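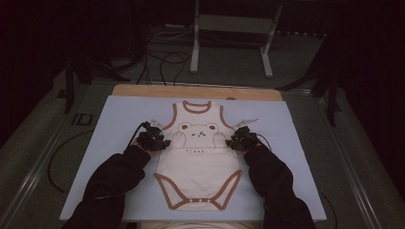

Benjamín Ocampo once objected that a folding method should be judged by the finished fold alone, and that the way the cloth was held on the way there is of no interest to the person who opens the drawer. Many students agree with him when they begin this chapter. We ask them to keep the objection in mind, as section 7.4 comes back to it and gives it a partial answer.

Chapter 7
Learning to Handle Small Garments from Demonstration

7.1 Why small garments

In Chapter 6 the cloth was always a square towel. A towel has four corners which look the same, and a policy that finds any two neighbouring corners can already start a fold. A baby bodysuit is a different matter. It has a neckline, two armholes, two leg openings and a narrow flap at the crotch, often with snap buttons. The front can carry a print, the back usually does not. If the cloth is pulled near one armhole, the opposite side moves too, and the narrow part at the bottom may turn over itself.

The size is also a difficulty. When a person holds such a garment with two grippers, one near each armhole, the jaws are close together and there is little free cloth between them. An error which would do no harm on a towel can here bring one gripper against the other.

7.2 The Kereck protocol

The data used in this chapter were collected with the Kereck protocol. The demonstrator does not steer a robot from a distance. He or she holds one gripper in each hand and works on the garment directly, and the view is taken from the height of the head. The garment starts flat on a plain board, with its front side up. The board matters more than the reader may think. A pale, even surface makes the edge of the cloth easier to find – but a white garment on a pale board has weak contrast, and then the coloured trim around the openings becomes the most useful cue.

The full set has 492 demonstrations over 11 garments. Each demonstration is divided by hand into 3 phases:

Grasp: from the first movement of the hands until both jaws are closed on cloth.
Transfer: from the closing until the moved part of the garment touches the board again.
Release: from this contact until both jaws are open and clear of the cloth.

The borders between phases are not always sharp. Two annotators may put the end of the transfer at different moments, above all when the cloth touches the board on one side first. In this book we follow the earlier contact. Readers who use the Holonent labels should note that they follow the later one, so the two sets of labels must not be mixed without correction.

7.3 What the policy receives

The policy receives the head view, the opening of each jaw and the position of each gripper relative to the head. It does not receive the type of garment. In the first version, called Zolell, the type was given as an input, and the policy failed on more than 100 test trials in which the label was wrong. The Saarinen version removed the label and added the last positions at which the jaws had closed. The student will build both versions in Exercise 7.2, beginning with the grasp phase only.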